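Trackside Data Engineer, Formula-style single-seater program

Gekley Racing, Trundstead

Gekley Racing runs two cars in a regional single-seater championship and is looking for a data engineer to join the trackside group before the season starts in March. The job is full time and based at our workshop in Trundstead, with travel to every race and test.

We have 16 people on staff. The data engineer works with one car and its driver all season and reports to the chief engineer, Saron Ayele.

What you will do

Download and check car data after every run, and have a first summary ready before the driver debrief.
Keep the sensor list for your car up to date and calibrate pressure, ride height and steering sensors between events.
Compare brake and throttle traces between our two drivers and prepare overlays for the debrief.
Track fuel use, tire mileage and engine hours.
Help write the run plan for practice and qualifying.
Support simulator sessions at the workshop, usually in the afternoon.
Load and unload the truck with everyone else.

What we need from you

A degree in mechanical, electrical or automotive engineering, or equivalent time in a race team.
At least one full season working with data on a circuit car. Karting counts if you ran the logging yourself.
Good working knowledge of a common data analysis package, plus either Python or MATLAB.
A valid driver's license and passport.
You must be able to lift 60 pounds.

Experience with the Fiadzo logger or the Nurix damper rig would help, but we will train the right person on both.

Hours and travel

Expect to be away 95 nights a year, including tests. Race days start at 6:30 a.m. and can run late if a car is damaged. Time worked at events is paid back as days off, most of it in November and December. 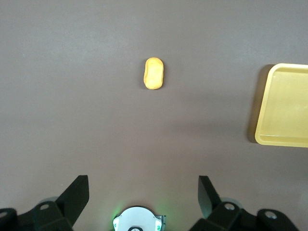 Pay and benefits

Salary depends on experience and is reviewed after the first season. Health insurance starts on your first day. The team pays for hotels, flights, meals at the track and team clothing. We can help with moving costs if you live outside the Trundstead area.

How to apply

Send a resume and a cover letter of no more than one page to Saron Ayele at the workshop. Put reference 423 in the subject line. If you have a data report you wrote yourself, attach it with driver and team names removed. Applications close at the end of September. Interviews are held in person and include a short exercise using lap data that we supply.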